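Reading order for Plarkent when the reprints and the back issues don't agree

Posted by Rui Baptista

I have been trying to get into Plarkent for the better part of a year, which my wife says is longer than some people take to get into medicine. A friend lent me the first two paperbacks, I liked them enough to buy the third, and the third makes no sense. Characters refer to a flood that I never saw. The lighthouse keeper has one arm. He had both when I left him at the end of book two, and I liked him, so I noticed.

I went looking for a reading order and found three. One says to read the paperbacks as numbered. One says to skip the paperbacks and read the original issues, all 40 of them, with the Istby crossover wedged in the middle. The third was a chart with arrows, made by someone who clearly loves the series and has never met a new reader.

What I own: paperbacks one to three, the Istby one-shot (bought by mistake, I thought it was something else), and a short stack of back issues from a box at a convention, most of them from the early run and one with no cover. I'm not a collector. I don't bag anything. I read comics on the floor next to the bed with a snack, and they look like it.

So: is the flood in an issue that was never reprinted? Do I need to track it down, or can I read a summary and carry on? And is the Istby crossover part of the story or was it one of those things where two publishers had lunch?

Please don't tell me who did what to the lighthouse keeper.

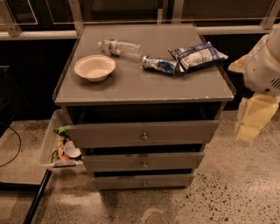 I should add that I'd like to do this without spending real money. The cheapest copy of the crossover I've seen was priced as if it came with a small car. If there is a digital version I'm fine with that, although I'd prefer paper, and my tablet has opinions about comic files that it doesn't share with me.

Pavithra Bhat

The paperbacks are fine, just read them in order. The flood is mentioned later. I didn't have any trouble following it.

Edit: OK, I checked and I had read the issues first, years ago, so maybe ignore me. I do stand by book four being good.

Qianru Dong

Rui, you've walked into the one real hole in this series, and I'm sorry, because it's a stupid hole and it didn't have to be there.

Plarkent began in 2000 as a black-and-white comic drawn mostly at night by two people with day jobs. The early issues were self-contained enough that you could read them in any order, and plenty of readers did, because the distributor shipped them in any order. When the reprints came along, the publisher (Pitkänen, for the first set) collected everything in sequence up to the end of your book two. All good so far.

Then came the flood. It happens across 2 issues, and one of them is the Istby crossover. The crossover was co-owned. When Pitkänen wanted to reprint it they needed a signature from the Istby side, and the Istby side had by then stopped answering letters. So book three starts with the waters already going down, with a single line of narration that says "After the flood," as if everybody had been there. The reprint editor evidently felt that was enough. It has been annoying people ever since.

What you bought by mistake, the Istby one-shot, is the good news. If it's the one with the ferry on the cover, it is the crossover. It wasn't sold under the Plarkent title at all, and the Plarkent characters don't turn up until you're well in, which is why half the people who own it don't know what they have. Go and look. If a woman in a raincoat is arguing with a goat on the first page, you've already got the thing you were pricing.

The other flood issue was never collected either, for a sillier reason. It was meant to open book three, but the film for several pages had gone missing, and they decided to save it for a "complete" edition. The complete edition was announced one April, delayed, announced again with a different cover, and then quietly became a tote bag. I own the tote bag. It's a decent tote bag.

So my order for somebody in your position would be:

Paperback one, all of it, including the backup stories. The backups look skippable and the one about the bell comes back later.

Paperback two, but stop before the epilogue. The epilogue was drawn new for the reprint by an artist who joined much later, and it gives away the mood of what's coming. Read it after the crossover and it lands properly.

The loose flood issue, if you can get it. Check your convention stack first. The coverless one is worth a look; an early letters page with a long complaint about lettering is the giveaway. I can't promise anything.

The Istby one-shot.

Then the epilogue you skipped, then paperback three. The lighthouse keeper will make sense. I won't say more than that.

After book three the numbering behaves itself until book 6, where a chapter was printed twice in place of the one that belonged there. Later printings fixed it. If you reach a dinner party and feel sure you've been to it before, you have, and you need the corrected copy.

As for the arrows chart: I know the person who made it and he's very proud of it. It is accurate. It includes two cancelled spin-offs and a calendar. I'd leave it for your second reading.

On money: do not pay those prices. They're left over from a short period when there was talk of a television version, and the sellers have never brought them down again, I suppose out of grief. The loose issue turns up in mixed lots, often misfiled under R, because the logo that year was so tangled that it reads as "Revero" if you squint, and a lot of shops squinted. Search for it that way. That's how I found mine, between a seed catalog and a coloring book.

And keep reading on the floor. My own copies have lived next to the bed for years, mixed in with whatever else ends up there.

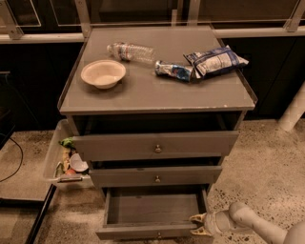

Gray three-drawer cabinet, with snack bag.

One more practical thing, since you mention the tablet. There's an official digital edition of the issues, but it was made from the paperbacks, so it has the same gap in the same place and the same cheery "After the flood." People buy it thinking they've solved the problem. What they have is the problem on a screen. Unless the store page lists the crossover by name, it isn't in there.

Sirkka Rantala

I'm going to disagree with Qianru on one point, politely, because she once mailed me a spare issue and I'd like to stay on her list.

I don't think you should stop before the epilogue in book two. I know the argument. I've heard it at length, once in a parking lot. But the epilogue was put there on purpose by the people who make the comic, and they had plenty of time to think about where it went. Yes, it tips you off that something bad is coming. The sky has been getting darker for an entire chapter, the gulls have left, and the mayor has bought a boat. Most readers can cope with the hint.

What the epilogue does do is introduce the surveyor, and if you skip it, she walks into the crossover as a complete stranger. The first-time readers of the single issues had to put up with that. I was one of them, and I spent most of that comic thinking she was the villain. It made for an exciting read and a very confusing one.

Otherwise I agree with the order above. A few additions:

The lettering changes halfway through paperback two. Your copy isn't faulty. The original letterer left and the new one wrote smaller, and you get used to it, or you get glasses.

The color section in book three was black-and-white in the issues. Some people get upset about this. I think the color is good on the harbor pages and awful on the faces, where everyone seems to have just come back from a long run.

If you can't find the loose flood issue, a summary really will do. Almost everything that happens in it is repeated in conversation later on, by several characters, one of whom is drunk. You'd be missing a lovely silent sequence in the church and that's the main loss. The crossover you shouldn't skip, but it sounds as though you have it already, which I find irritating, as I looked for mine for years.

Also, I wouldn't bother with the novel.

Rui Baptista

Raincoat, goat, first page. I've had it since spring. It was under a stack of cookbooks and I'd been planning to give it away.

The coverless issue isn't the flood one, sadly. No letters page at all, and it seems to be mostly about a wedding. It might not even be Plarkent. There's a horse in it and I don't remember Plarkent having a horse.

I've split the difference on the epilogue by reading half of it, stopping in a panic, and then reading the rest. Moving on to the one-shot tonight. Thank you both, and Pavithra too, for the vote for book four.

Qianru Dong

There's no horse in Plarkent. Please post a page of it in the identification thread, I'd like to know what it is.

Contact the moderators | Posting guidelines | Copyright remains with the individual posters | Page last updated 10 November 2025 | Back to top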